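What the Battery Shed Taught Me This Winter

I've been meaning to write this up since February, when the cold finally let go and I could stand in the shed long enough to read a meter without my eyes watering.
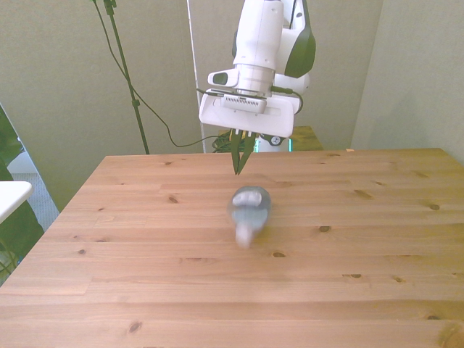 When we bought the place outside Rustaldale it came with four solar panels on the roof of the shed and a bank of lead-acid batteries that the previous owner described as "nearly new." I believed him, mostly because I wanted to. They lasted until the first real frost, and then one evening in the middle of soup the lights went orange and quit. So I spent a good part of the winter reading about batteries, drawing wiring plans on the backs of envelopes, and dragging everyone I know into it. I like to have a table to spread out on when I'm thinking, a light pine one for preference, the kind where you can see every pencil mark and every dropped washer, and by the end of the month I had more pencil marks than I had plan.

The first thing I had to get straight was how much power we use in a day. I'd been guessing for two years. Veerle Dijkstra, who lives over the hill and has been off the grid far longer than we have, lent me her plug-in meter and told me to write everything down for a week, including the things I was sure didn't matter. Well! The refrigerator was fine. The water pump was fine. The big surprise was the old stereo, which I leave on standby all day and all night, and which was quietly eating more than the kitchen lights. Our total for a plain winter day came to 2816 watt-hours. I wrote that number on the shed door in marker and it's still there.

Once I had that, the rest was arithmetic, although I did it three times and got three answers. You want enough storage to get through a gray day or two, and with lead-acid you don't want to drain the bank past half if you'd like it to see another spring. That was the mistake I'd been making all along. I'd been running the old ones nearly flat every night from November on and then wondering why they sulked.

I went back and forth for ages between another lead-acid set and lithium. Lead-acid is cheaper to start with, and I know how it behaves, and I can top it up with distilled water on a Saturday morning with a cup of coffee on the windowsill. Lithium is lighter and you can use much more of what you pay for, but most of it shouldn't be charged below freezing, and my shed is well below freezing for a good piece of the year. In the end I chose lithium and moved the whole bank into the back hall, where the coats used to be. (The coats are now on the stairs. We are still discussing the coats.) The Vullell catalog had a set that fit the space, and with the cables and a proper fuse it came to 1570 dollars, delivered.

Please, please don't skip the fuse. The old setup had none between the battery and the inverter, just two fat cables and a lot of optimism. Mine is rated at 200 amps, which suits my inverter and my cable, and you should work out your own from the papers that came with yours. It goes as close to the positive terminal as you can manage. I put mine a hand's width away and then made Milan Smits come over to look at it before I switched anything on, and he found one lug I hadn't tightened. I gave him a jar of plums and he tightened the others too.

Then there's the charge controller. I kept my old Hajji one, and it took me a whole evening to find the menu where you change the battery type. If you swap lead-acid for lithium and leave the controller on its old settings, it may try to equalize the new batteries, and that's a high-voltage treatment they don't want at all. The manual mentions this on page 27, in a paragraph so small I had to fetch my other glasses.

We've had the new bank running for several weeks now, and the lights stay white all through supper. I still go and look at the meter before bed, a bit like checking on a sleeping child. Next on the list is the wiring out to the hen house, which is a disgrace, and after that I want to tilt the panels a little steeper before the leaves come down again. Veerle says I should have done the panels first. She's probably right, but the ladder is at my brother's place in Grandovholm and he hasn't brought it back yet.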